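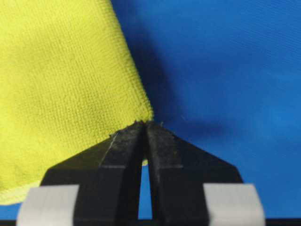

Our lab handbook has one page on what counts as a successful grasp, and I spent most of October trying to apply it. The rule says a grasp begins when "both fingers are in firm contact with the object." That may work for a block. With the yellow cloth, its corner sits right at the fingertips, and from the wrist view I can't say whether it is pinched or about to be. Two of us labeled the same trials and disagreed on 9 of them.

The handbook also asks for clean fingertips before each session, but gives no test for clean. Lint and stray fibers cling to the tips, and the rule doesn't say how much is too much. Leonidas Bakalis, who supervised the project, thinks a wipe every 3 trials would do. I'm not convinced – we never compared wiped and unwiped runs.

Of 973 trials, I would defend the labels on 600. The rest depend on who was labeling. The Jirthorpe checklist we borrowed from has the same gap. I suggest adding an "unclear" label and a short lift before any grasp is scored.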